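Takilby Garden Frame – Set-up Guide
Section 2: Sorting your parts before you build

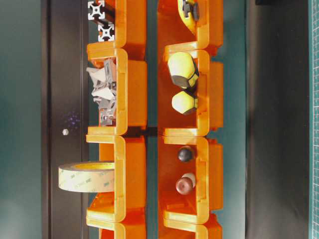
Orange stacking bins, with grey corner brackets in one of them.

I know you want to get straight to the fun bit, but give yourself an evening for this first (I didn't with mine, and ended up hunting for bolts in the lawn!).

1. Open the Lovley hardware pack over a tray or an old towel. The small bags split easily.

2. Put each kind of part in its own pot or bin. Jam jars do fine.

3. Lay the long rails on the floor and check them against the parts list. The longest is 2000 mm, so clear the hallway.

4. Pair up the door hinges and keep them indoors until Section 3.

Note: If you bought the Mishra roof kit as well, keep its screws apart. They look just like the wall screws – they're a touch shorter and won't grip.

Caution: Cut rail ends can be sharp. Wear gloves, and keep little ones and curious dogs well away.

5. Anything missing? Ring the Pestitz shop with the code on your box lid before you start building, as they can't swap parts once they've been bolted on.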